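Zeltent opens bookings for its two-arm PC rebuild cell

11/25/23

Zeltent has begun taking bookings for a robot cell that fits and removes parts in desktop computers, aimed at repair firms and council reuse schemes that handle the same few models in large numbers. The company is based in Ultthorpe and has until now sold only benches and part holders. The cell can be hired by the month or bought outright, and the first places are for delivery in May.

The cell has two arms fixed over a slotted aluminium table. The computer goes on its side with the panel off, and the spare parts wait in printed holders beside it. The firm's list of jobs covers memory, hard drives, expansion cards and processors. Memory is the job most customers ask about first, according to Petrică Avram, who runs the hire side, and it is the one Zeltent uses when it shows the cell to visitors.
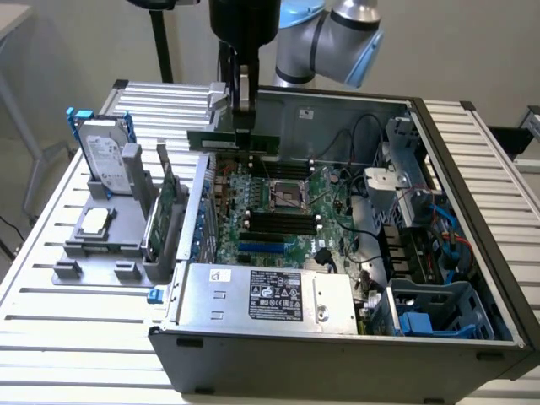
A memory module held over the motherboard during work with the Zeltent cell.

Setting up for a new model of computer takes a day, which is included in the price of the first month. The customer sends one complete machine to Ultthorpe and gets back a set of holders printed to suit its parts, along with the program. Changes after that are charged by the hour. A customer who already has a suitable 3D printer can ask for the files and print replacement holders on site – the hire contract allows this, but the files may not be passed on.

Zeltent says the standard package covers up to 200 machines a month. Above that figure there is a charge for each extra machine, and the firm would not give the amount until the price list is printed. Hirers must find a level floor, a normal mains supply and one member of staff who has done the two-day course. A second person can be trained at the same time for no extra fee.

The holders have had more changes than any other part of the kit. Early versions were flat trays with a pocket for each item, and repair shops wanted drives and cards stood on edge so that a gripper could take them from the top. The current tray does this, with the processor left lying flat in a pocket of its own.

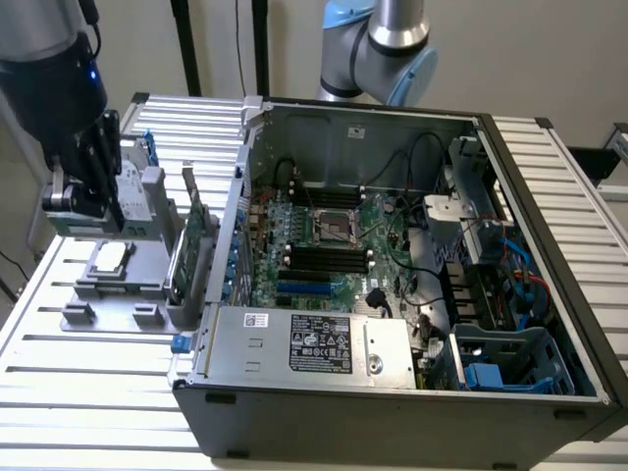
Kam-wah Kwan would like to see the terms loosened before signing anything. A shop that takes in office clearances may get 64 machines of one model and then none of that model again, Kwan said, and paying for a new set of holders every few weeks would soon eat up the saving. Kwan also asked for a shorter hire period, with two weeks as the minimum.

Avram's answer was that the firm is building up a library of holders which hirers will be able to borrow. It stands at 23 models so far, nearly all of them office towers. Small cases and laptops are not on the list, and Zeltent has no plans for laptops at present. The two-week hire is being looked at.

For shops short of table space there is an upright board as well as the tray. Parts are clipped to its face, with slots for memory sticks near the top edge, a raised frame for a processor and a pair of brackets for a drive.

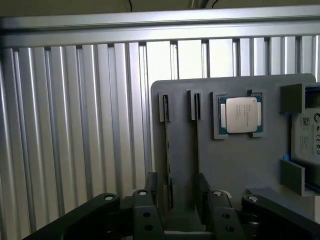
The board costs the same as the tray and uses the same clips for drives, so a shop can change from one to the other without buying both sets. It does need a separate program, and the switch has to be booked with the firm's support desk.

Support is by telephone on working days. Spare gripper fingers are kept at Ultthorpe and at Hodoroagă, the dealer handling orders from outside Britain. Brernitska, a reuse scheme that sends refurbished computers to schools, has put its name down for one of the first cells and will keep its present hand benches going next to it until the end of the hire.

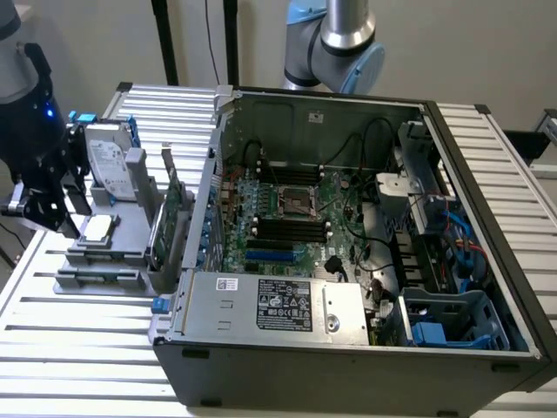 Anyone thinking of hiring can send in a machine for a trial, which costs nothing if a booking follows. Trial machines are returned with a written note of which parts the cell can handle and which are better left to a person. Cables are still plugged in by hand on every model in the library.

There are 53 places on the May list. Bookings are made through the Zeltent office and need a deposit of one month's hire.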